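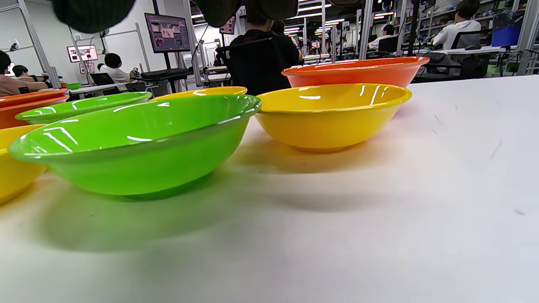

I've been bugging the county records office about the old Marano mill ledgers since last fall, and on Monday they finally put them online. All of them! That's 1456 pages of payroll, coal bills and rent books, scanned in color so you can read the pencil notes in the margins.

If you grew up around Gurmont you probably know the mill as the brick shell down past the rail bridge. I had no idea how many families it fed. One winter page lists 134 weavers on the night shift, and I found two of my great-aunts on it - both docked a half day for "talking."

The Irnum branch library is printing a set for people who don't like reading on a screen (my mother, for one). They're also hosting an open evening in March, doors at 6:30, in the Pruvost Room upstairs. Seating tops out at 200, so don't dawdle. Bring family papers if you have them, especially anything from the strike year, where the ledgers skip eleven weeks.

The index is still rough and a lot of the last names are spelled three different ways. I typed in mine and got nothing, then tried it with one L and there we all were.

We use cookies to improve your visit. By continuing to browse you agree to our cookie policy. Accept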